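Table spill

A table spill is what you get when a liquid ends up on the tabletop instead of in whatever was meant to hold it. I've kept this entry going on the Larnov household wiki since October, and it's still one of the longer ones - orange drinks and thin sauces take up most of it, as they're the colours people worry about most on a white top.
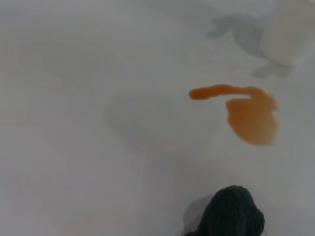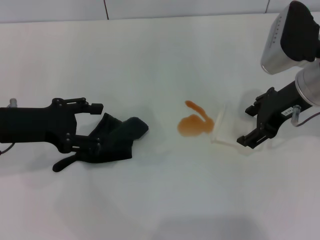
Orange liquid on a white surface, with a dark cloth close by.

Shape

Liquid on a level top rarely makes a tidy circle. It tends to settle into a wide puddle (I call it the pool) with a thinner streak running off it, which I call the tail. In my neck of the woods we say "tongue" for the tail, but the Gwilliam glossary went with tail, so I've followed along.

Cleaning up

Move any cup or tub first and wipe its underside. Then lay a dry cloth over the pool and let it soak for almost 30 seconds before you touch it! Rubbing straight away only pushes the colour outwards. Work from the edge to the middle, fold the cloth, and go again - 3 passes does it for juice. Sugary stuff needs warm water and a drop of dish soap afterwards or you'll be peeling your elbows off the table at tea time.

Cloths

Thick, loopy towelling is my favourite by a mile. Dark cloths hide the stains nicely, though I do find it harder to tell when they've had enough (rinse and wring, that's my test).

See also: Benchtop stains; Tea towel; Zulberg method

Last edited 6th May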